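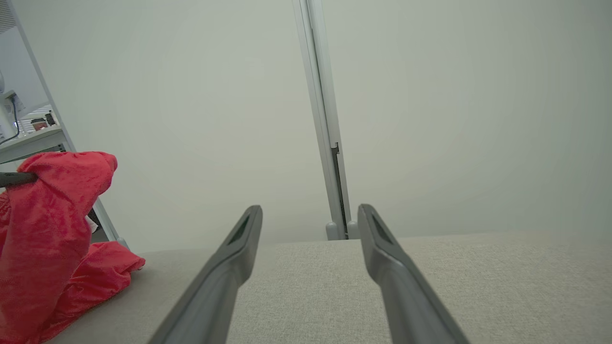

Station météo Nendeo : mon avis après un hiver de vent

Il faut que je vous parle de cette petite station, parce que depuis le mois de mars elle a pris une place un peu ridicule dans ma vie. J'habite sur les hauteurs de Pilmont, un coin où les tempêtes arrivent par l'ouest sans beaucoup prévenir, et j'en avais assez de découvrir au matin la bâche du bois chez les voisins !

L'installation m'a pris une bonne partie de l'après-midi. La notice est traduite à la va-vite (la page sur l'orientation de la girouette, je l'ai relue 5 fois), mais le mât tient bien et les vis fournies sont de bonne qualité. L'appairage avec l'écran s'est fait du premier coup.

Côté mesures, je suis ravie. Le baromètre chute franchement avant chaque coup de vent et l'alerte sonore me laisse le temps de rentrer les pots et de fermer les volets – c'est exactement ce que je cherchais. L'anémomètre a traversé sans broncher le gros épisode de neige, alors que mon ancienne Gradoveck avait gelé dès la première nuit. La pluie, en revanche, me paraît un peu sous-estimée quand ça souffle fort, et l'historique s'arrête à 13 jours, ce que je trouve mesquin à ce prix-là.

Deux petits reproches encore : l'écran est difficile à lire de côté, et le bip de l'alerte ne se règle pas. À trois heures du matin, toute la maison en profite !

Mais je la rachèterais sans hésiter, et ma sœur vient d'ailleurs de commander la même. Si vous avez trouvé comment prolonger l'historique, laissez-moi un mot dans les commentaires, je suis preneuse.

Fionnuala Scanlon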